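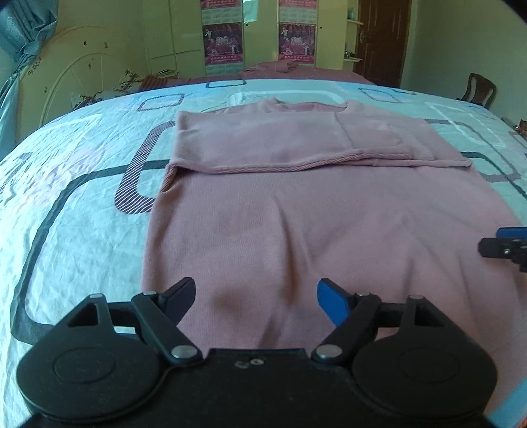
Der rosa Pullover auf dem Bett, ein Ärmel liegt schon quer.

Im März räume ich jedes Jahr die Wintersachen um. In Clilden, wo wir jetzt wohnen, ist der Schrank kleiner als in der alten Wohnung, deshalb muss ich beim Falten genauer sein. Früher habe ich Pullover einfach aufgehängt. Das war ein Fehler, den ich lange nicht verstanden habe: Die Schultern bekommen kleine Beulen vom Bügel, und ein schwerer Strick wird mit der Zeit immer länger.

Das Falten hat mir Yee-man Liao gezeigt, als wir noch zusammen wohnten. Sie legt den Pullover flach hin, streicht ihn mit der Hand glatt und beginnt mit den Ärmeln. Zuerst kommt der eine Ärmel quer über die Brust, dann der andere. Danach klappt man den unteren Teil 2 Mal nach oben, bei langen Pullovern 3 Mal. So steht es auch in meinem Heft, in das ich solche Sachen schreibe, damit ich sie nicht jedes Jahr neu lernen muss.

Ich falte immer auf dem Bett. Der Tisch hat zwar die bessere Höhe, aber dort ist nie genug Platz. Auf dem Bett gibt der Stoff ein bisschen nach, und man muss die Falten öfter glatt streichen. Bei meinem rosa Pullover mit den feinen Rippen merke ich das besonders. Wenn der Ärmel oben liegt, zieht er gern am Körper vom Pullover, und es entsteht eine lange Falte in der Mitte. Ich hebe dann alles noch einmal kurz an und lege es neu hin — mit Ziehen wird es nur schlimmer.

Die gefalteten Pullover kommen in eine Stoffkiste von Closstead. Es passen 6 Stück hinein, wenn man sie stellt und nicht stapelt. Ich habe zuerst gestapelt, und dann lag natürlich immer der gesuchte Pullover ganz unten. Auf die Kiste klebe ich einen Zettel mit dem Inhalt. Phong findet das übertrieben, aber im Oktober fragt er mich trotzdem, wo seine grauen Socken sind.

Was ich noch nicht gut kann, sind Rollkragen. Der Kragen bleibt dick, und das Paket wird auf einer Seite höher als auf der anderen. Yee-man faltet den Kragen nach innen, bei mir rutscht er wieder heraus. Vielleicht hat jemand von euch dafür einen Rat, dann schreibt mir bitte in die Kommentare.

Morgen kommen die Schals dran, und danach die Decken, vor denen ich ein wenig Angst habe.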